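Computer repair mornings to carry on at Nelport library until July

The Thursday repair mornings at Nelport library, which began as a bit of an experiment over the winter, are to carry on until the end of July, and there will be more tables put out so that people don't have to queue down the stairs as they did last month.

Annick Royer started the mornings with her neighbour Hideaki Hirano after the two of them got talking about how many old desktop computers were being left beside the bins in Seixas Road, a good many of them with very little the matter with them. So far 92 machines have come through the door and 36 have gone home again in working order, with several more waiting on parts, and Annick says she is delighted with that, considering the state some of them arrive in (one had been in a greenhouse!).

Visitors are encouraged to stay and have a go themselves. The side panel comes off, the fluff comes out, and then there is usually a good long look at what plugs into what, with plenty of tea and no hurry at all.

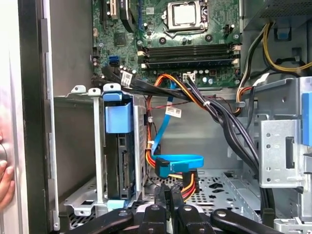

Nelport Notes, No. 21, page 30

With the panel off, a desktop tower can look dreadfully complicated, all those yellow, red and black wires and the light blue data cable hanging down through the middle, but Hideaki has a lovely calm way of going through it. He starts people off with the memory slots, the ones with the little latches at either end, and moves on from there to the socket where the processor sits. An empty socket is treated with great respect on these mornings, and fingers are kept well away from it.

"I thought I'd break it just by looking at it," said Matilde Torres, who brought in her late father's computer in March and has been back most weeks to help at the tea table and, more and more often, at the other tables too. "Now I've changed a power supply on my own, and I've told absolutely everybody."

Processors and memory are what the group is shortest of at the moment, along with data cables of a decent length, and if you have any of these sitting in a drawer they would be very gratefully received at the library desk. Old monitors, I'm afraid, can't be taken, as the cupboard is full to the ceiling with them already. Please copy anything you want to keep off your computer before you bring it, if it still starts, and do put your name on the case and on the power lead.

The mornings run from half past nine until noon in the upstairs room, and the lift is working again. There is no charge, though there is a tin for the biscuits.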